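Özkan Garden Center in Sesberg Opens Outdoor Planting Yard

March 28, 2021

The Özkan garden center in Sesberg has opened its new outdoor planting yard, with young trees, hedge plants and shrubs for front yards. The yard is on the north side of the shop, where the old parking area was. Customers can reach it through the side gate on Curnness Road without walking through the greenhouse.

The center says that most of the questions it received during the winter were from people who wanted to replace old bushes near the house. For this reason, the first rows in the yard are given to plants which stay small. Dwarf hollies, boxwood and low hydrangeas are sold in pots of two sizes, and the labels now show the full-grown width in large print. Many buyers look only at the height, the center says, and then the plant covers the window or the walkway after a few years.

Small trees stand at the back of the yard. Serviceberry, redbud and crab apple are already on sale, and the Japanese maples will come in May. Delivery inside Sesberg costs 60 dollars for up to four trees. Planting is not included in this price, but it can be ordered at the desk.

Red jersey and red clothing on a gray sofa.

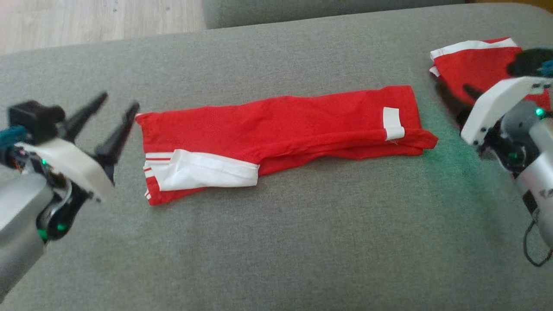
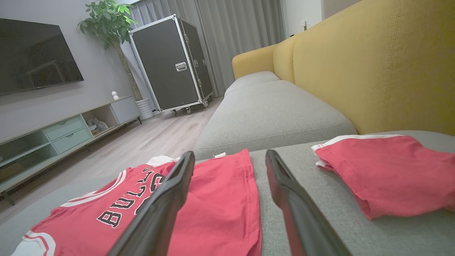
Free mulch for town residents

The town of Sesberg has also prepared its spring mulch pile at the Grastach lot, behind the water tower. The mulch is made from branches which were collected after the winter storms. There are 3000 cubic yards of it this year, and residents may take as much as they can load by hand. Commercial landscapers need a permit.

The town asks people to bring their own shovels and to cover the load before they drive away. The mulch is fresh and not screened, so it can contain long pieces of wood. It is good for paths and for the ground under trees, but it should be kept a few inches away from the trunk. For flower beds, the town recommends leaving it in a heap until fall.

The Grastach lot is open from morning until dark and will close at the end of May, or earlier if the pile is finished.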